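읽는 시간 14분

처음으로 | 어린이 교실 | 생활과 과학 | 지난 호 | 찾아오시는 길

어린이 교실
그릇과 병과 상자는 왜 저마다 모양이 다를까요?

글 쇼나 임리(Shona Imrie) / 그라민 생활문화관 어린이교육실
2018년 1월 1일

우리는 날마다 무엇인가를 담고, 옮기고, 꺼내 씁니다. 물은 컵에 담고, 쌀은 통에 담고, 연필은 필통에 담습니다. 이렇게 물건을 담는 도구를 통틀어 용기라고 합니다. 무서움을 이기는 마음을 뜻하는 용기와 소리는 같지만 뜻은 다른 말입니다. 한자로는 담을 용(容), 그릇 기(器)를 씁니다.

그라민 생활문화관은 옛날과 오늘날의 용기 3,365점을 보관하고 있습니다. 이 글에서는 용기의 모양이 어떻게 정해지는지를 어린이 여러분과 함께 알아보겠습니다.

1. 흐르는 것을 담는 병

물이나 기름처럼 흐르는 것을 액체라고 합니다. 액체는 정해진 모양이 없어서 담는 그릇에 따라 모양이 바뀝니다. 작은 틈만 있어도 새어 나가기 때문에 액체를 담는 용기에는 틈이 없어야 합니다. 또 흔들려도 쏟아지지 않도록 입구를 좁게 만드는 일이 많습니다.

입구가 좁은 병에는 또 한 가지 좋은 점이 있습니다. 한 번에 나오는 양을 조절하기 쉽다는 점입니다. 간장병을 기울이면 간장이 조금씩 나오지만, 넓은 대접에 담긴 간장을 따르면 한꺼번에 쏟아지기 쉽습니다.
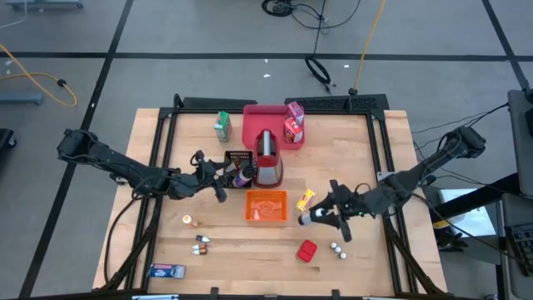 병의 몸통은 둥근 것이 많습니다. 둥근 몸통은 안에서 미는 힘을 고르게 나누어 받습니다. 탄산음료 안에는 기체가 녹아 있어서 병을 안쪽에서 바깥쪽으로 밉니다. 몸통이 네모나면 평평한 면이 불룩해지기 쉽지만, 둥근 몸통은 모양을 잘 지킵니다. 또 둥근 병은 손으로 감싸 쥐기에도 편합니다.

병의 바닥도 살펴봅시다. 바닥 가운데가 안으로 조금 들어간 병이 있습니다. 바닥 전체가 닿는 것보다 가장자리만 닿을 때 병이 덜 흔들립니다.

2. 아주 오래된 용기, 토기

사람들은 아주 먼 옛날부터 흙을 빚어 구운 그릇을 썼습니다. 이것을 토기라고 합니다. 우리나라 신석기 시대의 빗살무늬 토기 가운데에는 바닥이 뾰족한 것이 많습니다. 강가나 바닷가의 모래땅에 꽂아 세우기에 알맞았을 것으로 여겨집니다. 그 뒤 청동기 시대에는 바닥이 평평한 민무늬 토기가 널리 쓰였습니다.

문화관의 랭 전시실에는 3,000년 전의 민무늬 토기를 본떠 만든 그릇이 놓여 있습니다. 이 그릇은 손으로 만져 볼 수 있습니다. 그릇을 드는 동안에는 두 손을 모두 사용해 주십시오.

3. 바람이 드나드는 바구니

액체를 담는 용기와 달리, 바구니에는 틈이 있습니다. 옛사람들은 대나무나 싸리, 짚을 엮어 바구니를 만들었습니다. 엮은 줄 사이로 공기가 드나들어 나물이나 과일의 물기가 잘 마릅니다. 씻은 채소를 바구니에 담아 두면 물은 아래로 빠지고 채소만 남습니다.

오늘날에는 플라스틱 바구니도 많이 씁니다. 플라스틱은 열을 가하면 부드러워지고 식으면 굳는 성질이 있어서, 틀에 넣어 같은 모양을 여러 개 만들 수 있습니다. 구멍이 있으면 재료가 적게 들고 바구니의 무게도 가벼워집니다. 위쪽 테두리가 바깥으로 벌어져 있으면 손가락을 걸어 들기 좋고, 테두리도 쉽게 휘지 않습니다.
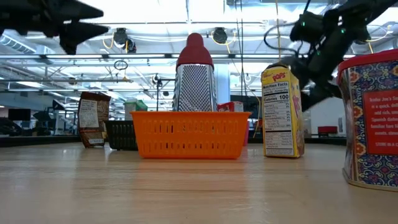

생활과 과학 제14호 · 2쪽

4. 쌓기 좋은 상자

과자나 시리얼은 흔히 종이 상자에 담겨 있습니다. 상자는 대부분 네모난 기둥 모양입니다. 수학에서는 이런 모양을 직육면체라고 합니다. 직육면체는 면이 여섯 개이고, 서로 마주 보는 면의 크기가 같습니다.

네모난 상자는 나란히 놓았을 때 빈틈이 거의 생기지 않습니다. 둥근 통을 나란히 세우면 통과 통 사이에 빈 곳이 남습니다. 그래서 같은 트럭에 싣더라도 네모난 상자에 담은 물건을 더 알뜰하게 실을 수 있습니다. 면이 평평하므로 글씨와 그림을 인쇄하기에도 좋습니다.

종이 상자는 물에 약합니다. 젖으면 힘을 잃고 찢어지기 쉽습니다. 그래서 종이 상자 안에 비닐이나 은박 봉지를 한 번 더 넣기도 합니다. 봉지는 습기를 막고, 상자는 내용물이 부서지지 않도록 보호합니다.

5. 집에서 해 보는 활동

준비물: 같은 크기의 종이 두 장, 풀, 가벼운 공책 여러 권

(1) 종이 한 장을 말아 둥근 기둥을 만들고, 끝을 풀로 붙입니다.
(2) 다른 한 장은 세 번 접어 네모난 기둥을 만들고, 역시 끝을 붙입니다.
(3) 두 기둥을 세우고 그 위에 공책을 한 권씩 올립니다.
(4) 어느 기둥이 더 오래 버티는지 기록장에 적습니다.

기둥을 붙일 때 겹치는 부분의 너비는 두 기둥이 같아야 합니다. 결과가 예상과 다르면 종이의 두께를 바꾸어 다시 해 보십시오.

6. 낱말 풀이

용기: 물건을 담는 도구.
액체: 물처럼 흐르며, 담는 그릇에 따라 모양이 달라지는 것.
토기: 흙을 빚어 구운 그릇.
직육면체: 직사각형 여섯 개로 둘러싸인 도형.
습기: 공기나 물건에 들어 있는 축축한 기운.

7. 안내

어린이 교실 '담는 도구의 역사'는 7월에 실리코 강당에서 열립니다. 초등학교 3학년부터 6학년까지의 어린이가 참가할 수 있으며, 참가 신청은 보호자가 해야 합니다. 활동지는 롤레디스 자료실에서 받을 수 있습니다. 학교 단체는 담임 선생님을 통하여 따로 신청해 주시기 바랍니다.

문의: 그라민 생활문화관 어린이교육실 | © 그라민 생활문화관. 무단 전재를 금합니다. | 맨 위로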